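Dindton reading scheme - July update

Sent in a hurry, full accounts to follow. Spring round done. 400 books bought out of the grant, almost all placed with families. Two villages added, Busau and Plirnska. Busau going well, evening group up to 40 kids. Plirnska slower - no room yet, school hall shut for repairs, so we meet outdoors when its dry.

Mail costs over budget again. Will move money from printing.

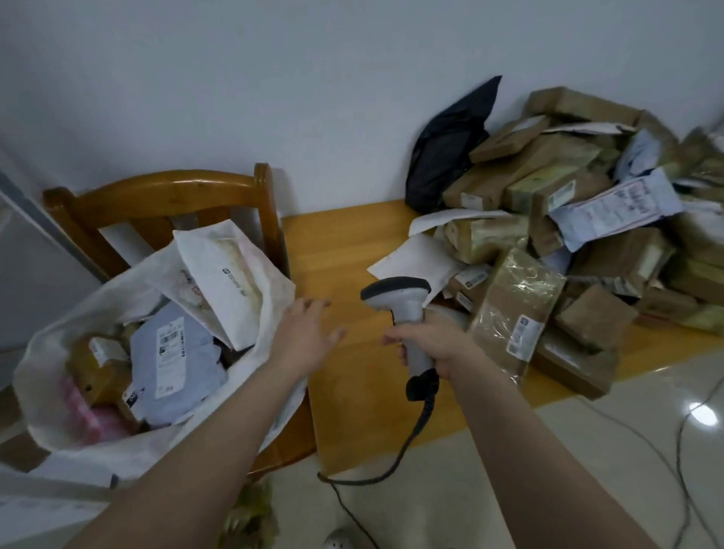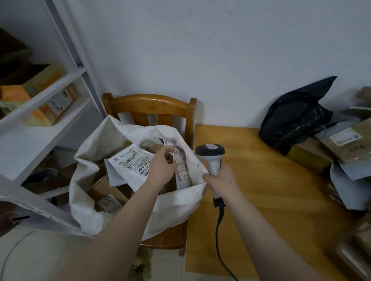
Parcels in the sack by the table.

Annelies Wuyts feels the Plirnska group should wait for the hall, and would put the money into a second evening at Busau untill then. Mfinanga partners still want both. Need your OK on this before we book anyhting for fall.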